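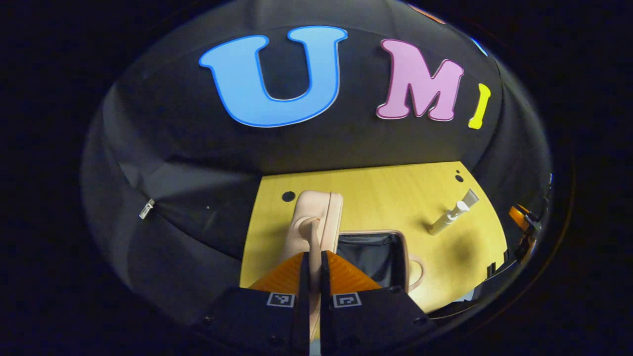 A reader of the Dinon guide asked whether the letters can go up before the cloth is hung. They can, but they sit better once the fabric is in its final shape.

3,127 shares

Fixing foam letters to the cloth

1. Stand the table in place and hang the cloth. Leave it overnight so the worst creases drop.
2. Lay the letters out on the tabletop in order.
3. Start with the middle letter and work outwards – the row will follow the curve.
4. Press each letter flat for a slow count of ten.

Note: Keep letters clear of the zip.

Caution: Do not iron the cloth with letters attached.

2 comments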